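Larkbridge "9 year" whiskey – is the age statement doing all the work?

kan_do
Joined in May
Picked up the Larkbridge 9 for $69 after reading all the gushing in the other thread. It's fine. Vanilla, some oak, a thin finish. The label says "9" in huge type, but I can't find the word "years" anywhere on the bottle. Has anyone asked them?

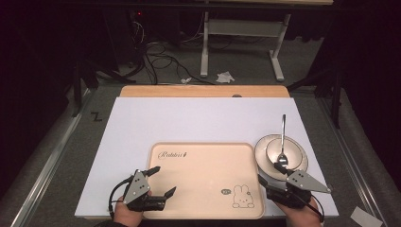
Pei-shan Tam
I emailed them. The reply talked about "character" and "heritage" and never mentioned years. Make of that what you will.

siveck_rye
You're all too suspicious. I tasted it blind next to the Wesis single barrel, which runs $149, and picked the Larkbridge.

kan_do
One blind pour against one bottle doesn't prove much. Was the Wesis freshly opened?

siveck_rye
No, nearly empty. Still counts.

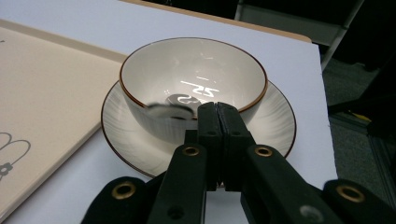

White bowl and saucer, brown rim

Biljana Vasić
A nearly empty bottle can go flat, so no, I wouldn't count it. And 3,199 bottles is a funny number for a "small batch" – who's checking?

kan_do
Emailing them again tonight. I'll post whatever comes back.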